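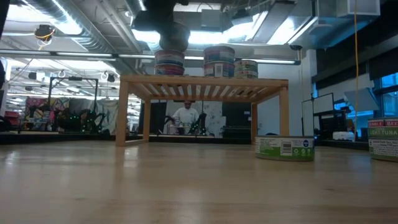 Cans two high on the slatted rack

Shelf above the worktop for tins, will it hold and what do I fix it with?

Asked in: Kitchens and storage

Moved into a rented flat in Tustham in April, kitchen is tiny. One double cupboard and a drawer that sticks. At the moment the tins live on a little wooden rack on the table but I need the table back, so want a proper shelf on the wall over the worktop. Landlord is fine with holes as long as I fill them when I go.

The wall is the problem. Knocked on it and it sounds hollow most of the way along, then solid for a bit near the window. Drilled one small test hole, white dust then nothing, bit just dropped through. So plasterboard I think? Building is 1990s ish.

Shelf is a Vinska one, pine board, 24 cm deep, comes with 2 brackets and the screws are rubbish. Would be tins mostly, some jars, a bag of rice. Questions really:

what fixings for plasterboard with that kind of weight
are two brackets enough
how high above the worktop, I'm not tall

Don't want to come down in the morning to beans all over the floor. Thanks in advance

Answer 1 (marked helpful by 47 people)

Find the studs first, everything else comes after. Hollow bit is plasterboard on timber or metal uprights, and if you can get each bracket into a timber upright with a decent wood screw you don't need any clever fixings at all. Cheap stud detector does it, or a strong magnet on a bit of thread, slide it along slowly and it grabs where the board screws are. Screws in a vertical line = upright. Check for pipes and cables while you're at it, don't drill straight above or below a socket or switch, cables usually run up and down from those.

If the studs aren't where you want the brackets, screw a length of planed timber along the wall into as many studs as it'll reach, then fix the brackets to that. Looks a bit chunky, paint it the wall colour and you stop noticing. That's how I did mine and it's had the heavy casserole dish on it for years.

Last resort is hollow wall anchors, the metal ones that open out behind the board. Not the plastic plugs, not for tins. Look at the weight on the packet and stay well under, because it's usually quoted for a straight pull or hanging flat and a deep shelf levers the top screw out. 24 cm is fairly deep for a can shelf tbh. Tins at the back against the wall, light stuff at the front.

Two brackets depends on the length, which you havent said. Short shelf, fine. If it's longer than your arm get a third for the middle or the board will sag, pine does.

Height, stand at the worktop and reach up without going on tiptoe. Put masking tape there, leave it up a couple of days and see if you bang your head. Make sure the kettle isn't right under it either, steam does the board no good.

Fill your test hole with ordinary filler, two goes, sand in between.

Comment: the magnet thing works, did it with a fridge magnet. took ages though

Comment from asker: shelf is 80 long sorry should have said. Found a stud!! Going to try the batten

Answer 2

Dont bother with the wall. Get one of those freestanding racks that goes in the gap by the fridge, Skollport do a narrow one on wheels. No holes no filler no arguing about the deposit. Mine holds loads and I took it with me when I moved.

Comment: they said the landlord is ok with holes

Comment: yes but they all say that

Answer 3

Is the solid part by the window brick or block? If so normal wall plugs and a masonry bit and you're done, put the shelf that end. Tap the bracket spots with a knuckle before you mark up. Wouldn't run one shelf half on solid and half on hollow without using the right fixing for each side, people do it and use the same plugs all the way accross.

Also weigh what you're putting up. Fill a carrier bag with it, stand on the bathroom scales with and without. Always more than you think with tins.

Asker's screen name: Sheikh
Viewed 244 times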